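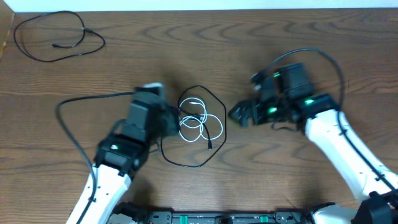 Cable sorting and reuse: progress report to the Mtshali Fund
Period covered: to the end of August
Prepared by Carys Hopkin, Pridley Repair Room

1. Summary

The grant of 3680 pounds was given to sort the cables and chargers donated to the Pridley and Clelten collection points, and to pass the usable ones on. Sorting at Pridley is well under way. Clelten started later than planned and is behind.

2. Work done

We have sorted 145 cables against a target of 300. Each one is untangled, checked along its length for splits, tested and then coiled and tied. Most of the time goes on the untangling. Cables arrive knotted together, often a black one wound through a white one, and pulling at them damages the plugs. We now lay them out flat on the table and work the loops apart from the middle, which is slower but has cut the number we spoil.

Sérgio Cardoso wrote a one-page guide to this, and it is kept with the test kit. He has also changed the labels. The first batch of paper tags came off in the boxes, so we use cloth tape.

3. The work table

Part of the equipment money went on making the sorting table fit for use. Bare wood suits the job well, as small plugs are easy to find on it. We wipe it down between batches and keep other work off it.

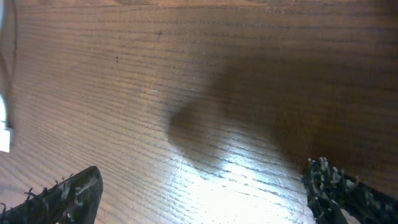
The surface of the sorting table, with the grain running across it.

Glare on the varnish remains a nuisance at some times of day. Two of the sorters have asked for a plain mat. We have priced one from Sisska and would like to buy it from the amount left under small equipment, if the Fund agrees.

4. Problems

Clelten lost 2 sessions when the hall was closed for work on the heating. Unsorted cables from there have been brought over to Pridley, and storage is tight as a result. We also receive more old phone chargers than we can place. Those that fail the test go for recycling.

5. Next period

- Finish the remaining cables from Clelten
- Replace the paper tags on the first batch
- Agree a collection date for the recycling
- Send the Fund a full list of spending, with receipts

We are not asking for any change to the total grant. Please send questions about the figures to Carys Hopkin and questions about testing to Sérgio Cardoso.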